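3. Materials and Methods

3.1 Source of the machines 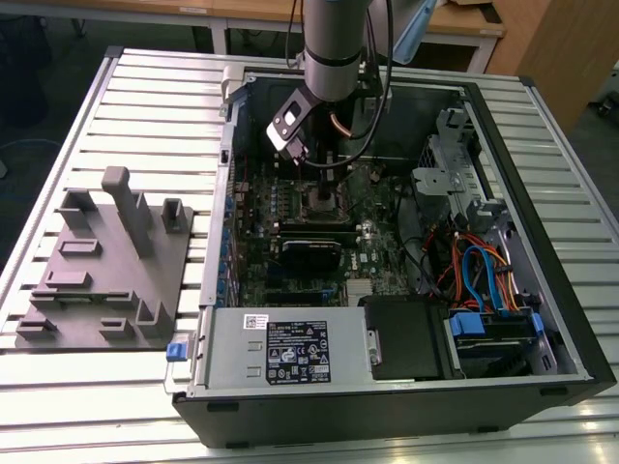

Figure 2. Desktop tower on its side with the side panel removed, motherboard facing up.

The desktop computers used in this study came from office clearances handled by the Trutier collection depot. All were tower units that had been retired by their owners before intake. We accepted a machine only if the case was complete and the motherboard was still mounted. Laptops, all-in-one units and servers were excluded, as their boards differ too much in layer count and in copper content to be pooled with desktop boards.

In total, 604 towers met these criteria. Each was given a number at intake, weighed whole, and stored indoors until dismantling. The year of manufacture was read from the label where one was present. Where the label was missing or could not be read, the year was left blank and the unit was kept in the mass balance but dropped from the age analysis in Section 4.3.

3.2 Dismantling and sorting

Dismantling followed the depth classes proposed by Vasylenko in the first phase of the work. At depth 1 only the case panels and the power supply are removed. At depth 2 the drives, add-in cards and memory modules are taken out. At depth 3 the heat sink and processor are separated from the board, and at depth 4 the board itself is unscrewed from the tray and stripped of its battery. All units in the present study were taken to depth 4.

Parts were sorted into 6 fractions: steel, aluminum, copper-bearing parts, circuit boards, mixed plastics, and residue. Heat sinks that joined copper and aluminum were a recurring problem. Earlier studies tend to assign them by the main metal, and this moves a small but steady share of copper into the aluminum stream. We assigned them to the copper-bearing fraction in every case and report their mass on a separate line in Table 3, so that readers who prefer the older rule can shift the figures back.

Graphics cards and other add-in cards were placed with the circuit boards after any fan or metal bracket had been removed. Memory modules were bagged separately. Their gold content per unit mass is well above that of the motherboards, and mixing the two before grinding would have hidden the difference that Section 4.2 is concerned with.

3.3 Grinding and sampling

Circuit boards were cut into strips with a guillotine shear and fed to a Viner cutting mill fitted with a 4 mm screen. The mill was run empty between batches and the chamber was brushed out. Dust caught in the filter was weighed and returned to the batch it came from – leaving it out would bias the results, as fine particles tend to be richer in precious metals than the coarse ones.

Each ground batch was divided with a rotary splitter until subsamples of 300 g were obtained. Three subsamples per batch were sent for digestion and one was held in reserve. If the spread among the three exceeded the limit given in Appendix B, the reserve subsample was also digested and all four values were averaged. No value was discarded as an outlier.

3.4 Digestion and analysis

Subsamples were digested in aqua regia under reflux, filtered, and made up to volume with deionized water. Copper, nickel, lead, tin, silver, gold and palladium were measured by inductively coupled plasma optical emission spectrometry. Tin recovery in aqua regia is known to be incomplete. The tin values should therefore be read as lower bounds, and they are not used in the value estimates.

Blanks and a reference board powder from Priline were run with every batch. Gebretsadik carried out the digestions and was not told which batches held memory modules and which held motherboards. The bags bore only a batch code, and the key was kept by the first author until the measurements were complete.

3.5 Mass balance

The mass balance was closed for each machine by comparing the intake weight with the sum of the fractions after sorting. Losses were attributed to dust and small screws, and gains to weighing error. Units with a gap larger than the limit in Appendix B were weighed a second time, fraction by fraction. The corrected weights are marked with an asterisk in the supplementary data.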